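Notes for week six: doom metal, and why slow is hard

OK, so last week we got as far as speed. Everybody likes speed, it's easy to hear what's going on (more notes, sooner) and easy to argue over who had the most of it. This week we go the other way. I've put three records on the listening list and I'd like you to get through all of them before we meet, lying on the floor if you have to.

The records:

- Lirkel, the self-titled demo
- Drondholm, *Peat Hours*
- Tanero, *Salt for the Bell*

Start with Lirkel. It's four tracks, it was recorded in a garage, and the singer sounds like he's in the next garage over. I love it to bits. The riff in the first track is five notes long and they play it for nearly seven minutes, and what I want you to listen for is the drummer. Put your ear on the ride cymbal and leave it there. He drops out of it twice, and both times the riff feels like it has gained fifty pounds, even though the guitars haven't changed at all.

## Tempo, and what we mean by it

A lot of you wrote "slow" in your first listening journals and left it at that. Slow compared to what? Tap along with the opening of *Peat Hours* and you'll land on 30 beats per minute if you're counting the snare, but count the hi-hat and you get something four times faster, and now it's a brisk walk. Both counts are right! Say which one you're using. If you write "slow snare, busy cymbals" I already know more about the song than if you'd given me a paragraph on dread.

Drondholm do this all over the record, by the way. Side two has a long stretch where the bass is moving in eighth notes under chords that change once every four bars, and I must have played it a dozen times before I stopped hearing it as one big lump.

## Tuning

Guitars in this style usually get tuned down, often to C or B, sometimes lower. Slacker strings flap around, so people put heavier ones on, and the heavier string has a duller attack and a thicker middle. You lose the click at the front of the note. Go back to the thrash tracks from week five and listen to how much of that music IS the click.

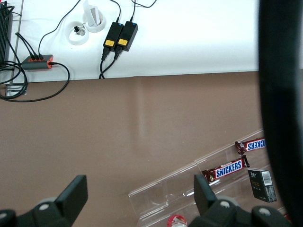 Tanero tune to A, which is very low, and then their bass player does something sneaky and plays up high for half the record. On "Lantern Tax" the bass has the tune and the guitar is basically the floor. If you've been struggling to pick the bass out of a mix, that song is your friend. Headphones, please, and decent ones if you can borrow them. Laptop speakers will give you nothing below the singer's chest.

## Singing

Three records, three very different approaches:

- Lirkel: clean, wobbly, slightly flat on the long notes
- Drondholm: growled, with a spoken part in the last track
- Tanero: two voices, one clean and one growled, hardly ever at the same time

I'm not going to tell you which works best (it's Drondholm). But think about where the breaths fall. When a line of lyrics has to stretch over sixteen slow beats, the singer has to choose: hold the vowel and go purple, or chop the sentence up in odd places. The Lirkel singer chops. "I went down / to the / river and it" and then a huge gap, and then "knew me." I find that gap creepier than anything on the growly records.

## A word on the scene

You'll see people online splitting this stuff into traditional doom, funeral doom, sludge, death-doom and so on. Useful for shopping. For the essay I'd rather you describe what you hear first and put a label on it second, and if two labels fit, use both and move on.

Soler is the small label that put out the Tanero album. The first vinyl pressing was 391 copies, an odd number that has launched a lot of silly theories on message boards. Skip those. The sleeve notes are worth reading though, and there's a scan in the course folder.

## For next time

Listening journal, one page, on any track from the three records. I want:

- the tempo, and which part of the kit you counted
- one moment where something drops out or comes in, with the time on the counter
- what the bass is doing

Please bring the lyric sheet for "Lantern Tax" as well, we'll go through it line by line in the second half. Anyone who wants to present in March needs to pick a record from the long list by the end of next class. The first Drondholm album is already taken, sorry.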